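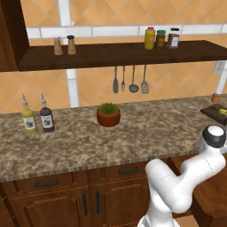

# Curkik Kitchen Manipulation Suite

Curkik is a simulated benchmark package for single-arm manipulation in home kitchens. It ships with scene files, a task list, an evaluation runner, and the baseline policies used in the Tritgate comparison. The package is maintained by Neelam Vishwakarma at Norero and is licensed per site.

## What it measures

The suite tests one claim: that a policy trained on wrist and room views together holds its grasp accuracy when the kitchen changes. Wall tile, counter material, and cabinet finish are swapped between episodes. Task objects keep their geometry, so a change in score can be traced to appearance.

Tasks cover picking, placing, and reorienting small kitchen items. Thin tools are scored separately. They give the grasp planner a narrow contact area, and their open shapes let the background show through, which is a known source of segmentation error.

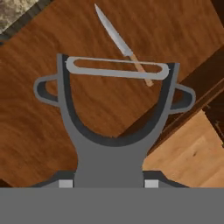
*Wrist view, thin-tool group. Peeler upright between the finger pads, knife on the tabletop beyond.*

## Package contents

| Item | Quantity |
|---|---|
| Kitchen layouts | 28 |
| Recorded demonstrations | 2106 |
| Evaluation episodes per task | 200 |
| Random seeds per baseline | 5 |

Demonstrations were collected by teleoperation in simulation. Each file holds joint states, gripper width, both camera streams, and a text instruction. Failed attempts are kept and flagged — filter on the `success` field if you only want clean runs.

## Method

The reference policy uses the Chaturvedi view-mixing scheme. Room and wrist images pass through separate encoders, and a gate sets the weight of each at every control step. The gate is trained with the policy and gets no labels of its own.

In the Tritgate comparison the gate moved toward the wrist stream during the last part of the approach on most tasks. With the gate fixed at equal weights, the largest drop was in the thin-tool group. Placing tasks changed little. Full per-task tables are in the `results` folder.

## Known limits

- Lighting is even in the default configuration. Hard shadows need the optional lighting pack.
- Liquids are visual only and have no effect on the mass or motion of a container.
- Cutting and peeling are not simulated. Tool tasks end when the target pose is reached.
- Contact settings were tuned for the supplied parallel gripper. Other grippers will load, but scores should not be compared with the published baselines.

## Ordering and updates

A site license includes the scene files, source for the runner, and trained weights for all baselines. Scene updates are released each April. Scores from different releases should be reported with the release tag, as object placement ranges may change.

Academic groups can request the evaluation runner on its own, without demonstrations.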